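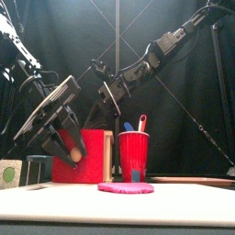 Home Forums Storage & Fit-out New posts Search Log in

Filing room: mobile shelving or fixed bays?

tallyclerk
We are moving our archive boxes out of a rented unit and into a ground floor room at the office. At present they sit on old Peltmont fixed bays, 14 of them, and I have been asked to price up replacing the lot with a mobile system on tracks. The quote from Nastow came in higher than I expected, mostly for the floor work. Has anyone done this in a small office and would you do it again?

We have 189 boxes at the last count. That was in April and a few more have turned up.

bay_seven
For that number I would stay with fixed bays. Mobile is worth the money when you have run out of floor. Are the Peltmont ones damaged, or does somebody just want new ones?

tallyclerk
Two of the uprights are bent at the foot. The rest are fine apart from the paint. I think the wish for new ones came from upstairs.

grey_lateral
I disagree with bay_seven. We put in a Plimora mobile run and got a desk and a plan chest into the space we saved. Staff grumbled for a month about waiting for an aisle to open and then they got used to it. If the room is likely to be wanted for something else, get the tracks.

bay_seven
A desk in a filing room is still a desk in a filing room. And you have to wait your turn at the handle every time two people want a box. I worked with one for years and would not choose it again.

mrs_dewpoint
Ask about the floor before anything else. Ours was not level and the carriages crept. The fitters came back to pack the tracks and we were charged for the second visit. It is in the small print if you look.

Also check which way the door opens. Ours now hits the end panel.

tallyclerk
The floor is concrete with carpet tiles on top. I have no idea if it is level. The door opens inwards, so I will measure that tomorrow.

grey_lateral
Nastow should survey it before they fix a price. If they have quoted without a visit I would ask them to come out.

oddshelf
If you keep the Peltmont bays, Boateng sell uprights that fit the older pattern. I bought 2 last year and the clips matched, though the grey is a shade lighter. Take one of your clips with you. The shelves can be moved up or down without tools, so you can close up the gaps and probably get another level in each bay.

What I would do, in order:

1. Measure the boxes with their lids on and set the shelf gaps to suit.

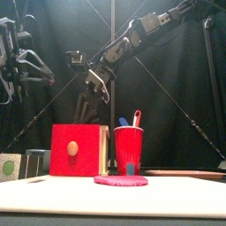

2. Replace the bent uprights and fix the end bays to the wall.

3. Label the bays before you move a single box, then load from the bottom.

mrs_dewpoint
I would label after loading. We did it first and had to redo half of them when the order changed.

oddshelf
Then number the bays and leave the shelf labels until later. You need something to tell the movers.

tallyclerk
Thanks all. I will get a price for the uprights and ask Nastow for a survey, then put both on one sheet and let upstairs choose.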